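第五章 足球比赛的人工记录

学习目标

学完本章，应当能够：
区分比赛记录中的事件、状态和评价；
为一支业余或青年球队编写一份可用的事件定义表；
在现场独立完成一个半场的基本记录；
检查两名记录员之间的一致程度，并说明分歧来自哪里；
把原始记录整理成教练能在中场休息时看懂的形式。

本章用到第二章的场地分区图和第四章的位置编号。没有学过第四章的读者可以先看附录二，那里列出了本书统一使用的球员位置代号。

5.0 引例

胡西克（Husik）是一家中等规模的地方俱乐部，一线队参加地区联赛，下面有三支青年队。赛季进行到四月，一线队主教练布亚尔·德利奇（Bujar Delić）认为球队的问题在左路：对手的传中大多从那里过来，左后卫在一对一时输得太多。他打算让替补左后卫首发。

俱乐部的记录员瓦尔博娜·贝戈维奇（Valbona Begović）手里有前几场比赛的手工记录。她把对手进入罚球区的每一次进攻按路线重新排了一遍，发现左路传中的次数确实多于右路，可是对手的射门大部分来自中路，起点常常是本方中场丢球。左后卫一对一失败的次数与右后卫相差很小。左路传中给人印象深，原因之一是教练席就在那一侧，上半场左后卫的每次失误都发生在教练面前。

德利奇看完之后没有换左后卫，调整了两名中场的站位。后面几场球的结果有好有坏，单凭比分无法判断这次调整是否正确，我们在5.6节还要回到这个例子。这里只需要注意一点：教练和记录员看的是同样的比赛，得出的看法却不同，差别在于一方靠记忆，一方靠纸面上的记录。

记忆对比赛的保留是有选择的。进球、红黄牌、争议判罚和终场前的几分钟容易记住，第三十分钟前后一次普通的中场传球失误很难记住。赛后立即请教练回忆本方的丢球位置，和逐条记录相对照，两者往往对不上。经验丰富的教练也有这种情况，他们对战术含义的判断更准，对次数的估计未必更准。

思考：在你观看或参加的最近一场比赛中，本队上半场有几次角球？其中几次形成了射门？先写下答案，再去查录像或记录。

5.1 为什么还要学人工记录

高水平联赛普遍采用多机位影像和自动跟踪系统，球员跑动距离、速度和位置由计算机直接给出。既然如此，手工记录还有没有学习的必要？本书的看法是有，理由如下。

第一，多数比赛没有这样的条件。青年队、校队、业余联赛的比赛常常只有一台摄像机，有时一台也没有。在这一层次工作的教练如果需要数据，只能自己记，或者请人来记。

第二，自动系统给出的事件数据同样依赖定义。什么算“成功抢断”，什么算“关键传球”，不同来源的口径并不一致。没有亲手记过比赛的人，往往把表格里的数字当成现成的事实，不会去问这个数字是怎样来的。学过编码的人拿到一份外来的报告，会先翻到后面看定义。

第三，记录本身是一种观察训练。初学者看球时视线跟着球走，记过一段时间之后，会开始注意传球之前接球人的身体朝向，注意丢球之后最近的两名队友向哪里移动。许多俱乐部让年轻教练先做一个赛季的记录员，就是出于这个考虑。

手工记录也有明显的局限。一个人在现场能稳定记录的项目有限，超过这个限度，漏记会迅速增加。无球跑动、防线间距这类连续变化的内容，用纸笔基本无法准确记录。因此，在动手之前要先决定记什么、不记什么。这个决定应当在赛前由教练和记录员共同作出，写成文字，比赛开始以后不再改动。

5.2 三类记录内容

比赛中可以写下来的内容分为三类：事件、状态和评价。

事件是在某一时刻发生、有明确起止的动作，例如射门、传中、角球、犯规、抢断。事件可以计数，也可以标出时间和地点。手工记录以事件为主。

状态是持续一段时间的情况，例如本方控球、对方高位逼抢、本方少一人作战。状态要记开始时间和结束时间，单独计数意义不大。一支球队一场比赛中十次进入高位逼抢，每次持续几秒，和三次进入高位逼抢、每次持续几分钟，是两种完全不同的比赛。

评价是记录员对动作质量的判断，例如“传球时机偏晚”“回防不积极”。评价并非没有价值，但它不能和事件混写在同一栏里。常见的错误是记录员在“失误”一栏里既记传球出界，也记自己认为不合理的选择，赛后没有人能把两者分开。

例5-1 下面是一名学员的现场记录，请指出每一条属于哪一类。

“12分，7号右路传中，被9号位后卫顶出。”
“15分到19分，对方压得很靠上。”
“21分，6号又一次不看人就传。”
“30分，对方角球，近角，门将摘下。”

第一条和第四条是事件。第二条是状态，起止时间都有，但“压得很靠上”没有说明标准，换一名记录员可能从第十三分钟就开始算。第三条表面上像事件，实际上是评价：这次传球的结果没有写，“又一次”和“不看人”都是记录员的判断。可以改写为“21分，6号向前传球，中圈附近，被断”。如果教练需要评价，另设备注栏。

5.3 事件定义表

5.3.1 定义的要求

定义表是记录工作的基础文件。一条合格的定义至少回答四个问题：动作由谁做出；从什么时候算起；到什么时候为止；哪些相近的情况不算在内。最后一项最容易被忽略，也最容易引起分歧。

以传中为例。“从边路把球传入罚球区”这句话看起来清楚，真正用起来马上会遇到困难。边路从哪里算起？球被防守人挡出，没有进入罚球区，算不算？在底线附近向回传，球落在罚球弧附近，算不算？角球和边路任意球算不算？

多特（Doter）青年联赛的教练手册对传中的规定如下，可以作为参考：

传中：进攻方球员在第二章分区图的边路区域内，以把球送入罚球区为目的作出的传球。不论球是否到达罚球区，均记一次。任意球直接传入罚球区的，记入定位球，不记传中。角球不记传中。传球目的无法判断时，以球的最初方向为准。

这条定义仍然包含“目的”二字，需要记录员判断，但它给出了无法判断时的处理办法。好的定义表允许有判断，同时规定判断不了的时候怎么办。

5.3.2 项目的数量

初学者第一次编写定义表，总是列得过多。一名学员交来的表里有二十几个项目，每个项目又分成功与失败，左脚与右脚。这样的表在录像室里可以反复暂停使用，在现场则无法完成。

现场单人记录，本书建议从5个项目开始：射门、传中、角球、本方丢球、本方夺回球权。前三项频率不高，后两项频率较高，搭配在一起，记录员既不会长时间无事可做，也不至于忙不过来。熟练之后再逐项增加，每增加一项，至少用两场比赛检查漏记情况。

两人合作时，常用的分工是一人看一人写。看的人视线始终不离开场地，用固定的短语报出时间、号码、区域、代码；写的人不看球，只听和写。这种办法比一人兼做两件事准确得多，代价是多占用一个人。

5.3.3 代码

代码用于缩短书写时间。选代码时注意以下几点。

代码要短，一般为一个字母或一个简单符号。相互容易混淆的字形不要同时使用，例如字母O与数字0，字母I与数字1。频率最高的项目用最好写的符号。同一支球队各年龄组使用同一套代码，否则人员调动以后，旧记录没有人看得懂。

球员用球衣号码表示。首发11人与替补名单应在开球前抄在表头，换人时在相应号码旁写明时间。低年龄组的比赛中，有时会出现换人后交换球衣的情况，记录员要向领队问清楚，在表头注明。

5.4 表格与用具

记录表有两种基本形式：时间顺序式和场地图式。

时间顺序式按发生的先后一行一行往下写，每行包括时间、号码、区域、代码和结果。它的优点是保留了事件之间的先后关系，赛后可以查出一次射门是由哪次夺回球权发展来的。缺点是中场休息时来不及统计，需要一条条数。

场地图式在一张印好的场地图上标注符号，每半场用一张。它一眼就能看出事件集中在哪里，适合中场休息时直接给教练看。缺点是时间信息丢失，事件密集的区域容易写得重叠，难以辨认。

实际工作中常把两者结合起来：射门和丢球标在场地图上，旁边写分钟数；其他项目写在时间顺序表里。第一次做现场记录的学员，建议先单独用时间顺序式。

用具方面没有特别的要求，写得清楚、拿得稳即可。两支球队用两种颜色区分，颜色在赛前约定，整个赛季不变。时间顺序表适合用细笔，场地图和需要让几个人同时看到的大张图适合用较粗的记号笔。记录板应当有夹子，户外刮风时纸张很容易翻起。下雨时在板上套一个透明袋，手从下方伸进去写。备用笔至少带两支。

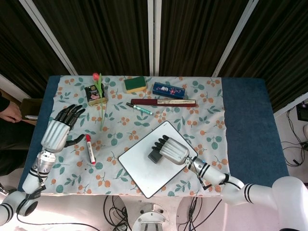

图5-1 桌面上竖放的红白两色记号笔

记录时间以比赛计时为准。裁判员鸣哨开球时，记录员启动自己的秒表，中途不停表，受伤和换人耽误的时间照常计入。补时阶段的事件写作“45+2”的形式，不要写成47，否则会和下半场开始后的第二分钟混在一起。下半场重新启动秒表，从四十五分钟起算。

记录员的位置应当选在中线附近、尽可能高的地方。在看台上比在边线旁好，边线旁看远侧边路时纵深很难判断，传中和普通横传常常分不清。没有看台的场地，站在离边线稍远的位置，视野也比紧贴边线开阔。不要坐在替补席上，那里人员走动多，教练的议论也会影响判断。

5.5 记录员之间的一致性

同一场比赛由两名记录员分别记录，结果不会完全相同。相差多少可以接受，差别从何而来，是使用记录之前必须弄清楚的问题。

最简单的检查方法是逐条比对。把两份时间顺序表并排放置，凡是时间相近、号码相同、代码相同的，算作一致；只在一份表里出现的，或者代码不同的，算作不一致。一致的条数除以全部条数，乘以100，得到一致百分比。

例5-2 埃琳·沃伊尔（Elin Voyle）和达米尔·克内热维奇（Damir Kneževič）用同一份定义表记录了青年联赛一个阶段的比赛。两人的记录合并以后共有1,364条。逐条比对发现，射门和角球两项几乎没有分歧，传中有少量分歧，分歧最集中的是“本方丢球”。

把有分歧的条目找出来对照录像，原因分成两种。一种是漏记：一名记录员低头写上一条时，下一次丢球已经发生。漏记多出现在攻守转换很快的时段，两人都有。另一种是理解不同：后场大脚解围，球落到对方脚下，沃伊尔记为丢球，克内热维奇认为解围的目的就是把球送远，没有记。

这两种分歧的处理办法不同。漏记要靠练习和减少项目来解决。理解不同则要回到定义表，把解围写进去，说明算还是不算。两人讨论后决定增加一条：本方罚球区内及其附近的解围单独记为“解围”，不再记入丢球。定义修改以后，前面的记录要按照新的口径重新整理，否则前后两段的数字不能比较。

一致百分比有一个缺点：它没有考虑偶然一致。如果某一项目只有“成功”和“失败”两种结果，两个人随便写也会有相当一部分相同。第九章将介绍考虑了偶然因素的指标，本章练习中使用一致百分比即可。

还应当检查同一名记录员前后是否一致。做法是隔一段时间之后，对同一场录像再记一遍，中间不看第一次的结果。间隔太短时，记录员对比赛还有印象，第二遍会不自觉地向第一遍靠拢。

布亚尔·波佩斯库（Bujar Popescu）在给新记录员上课时，要求每人在正式上岗之前，对同一个半场先后记录两遍，并把两遍之间的差别写成一页说明。他不要求达到某个固定的百分比，但要求每一处差别都能说出原因。“不知道为什么不一样”的条目，一律重看录像。

5.6 中场休息时的汇报

中场休息的时间很短，教练还要安排换人和布置战术，留给记录员的通常只有一两分钟。汇报应当在上半场结束前就开始准备，补时阶段一边记录一边完成小计。

汇报的内容以赛前约定的问题为准。在引例中，德利奇赛前提出的问题是“对手从哪一路进攻”，贝戈维奇在中场休息时给出的就应当是各路进攻的次数，以及其中形成射门的次数。她后来的重要发现，即中场丢球与射门之间的联系，是赛后整理多场记录才看出来的，单个半场的数据不足以支持这样的结论。

汇报时只报数字和位置，不代替教练下结论。教练问到看法时再说，并说明哪些有记录支持，哪些是印象。数字太小时要提醒对方。上半场左路传中四次，右路传中两次，不能说明对手主攻左路，下半场完全可能反过来。

书面小结以一页为限。上方写比赛名称、对手、半场比分和记录员姓名，中间是场地图，下方列出约定项目的次数。空着的项目写零，没有记录的项目画一道横线，这两种情况含义不同，不能都留白。

斯卡尼克斯（Skarnix）等软件可以在平板电脑上完成点击记录和自动小计，第八章将作介绍。使用软件时，定义表、分工和一致性检查的要求与纸笔记录相同。

课堂活动5-1

四人一组，观看教师指定的半场录像，中途不暂停。两人各自独立记录本章建议的项目，另外两人只看比赛，不作记录。录像结束后，先由未作记录的两人写下对各项次数的估计，再公布记录结果。比较估计值与记录值，找出差别最大的项目。最后比对两份记录，计算一致百分比，并为分歧最多的项目修改定义。

练习

1. 为“抢断”写一条定义，要求说明以下情况是否计入：防守人把球捅出边线；防守人碰到球，但球仍由进攻方控制；两名防守人同时上抢。

2. 把下列语句改写成事件记录，缺少的信息用横线表示：“对方10号在中间晃了一下就打门，偏出不远。”

3. 某记录员在上半场用时间顺序式，下半场改用场地图式。赛后教练想比较两个半场丢球后的射门情况，会遇到什么困难？

4. 到现场观看一场比赛，选择一个合适的位置完成上半场记录，并画简图标明自己所在的位置。说明在这个位置上哪一区域最难看清。

5. 阅读引例，列出贝戈维奇在说明中场丢球与对方射门有关时，至少需要哪几栏信息。她所用的表格应当是哪一种形式？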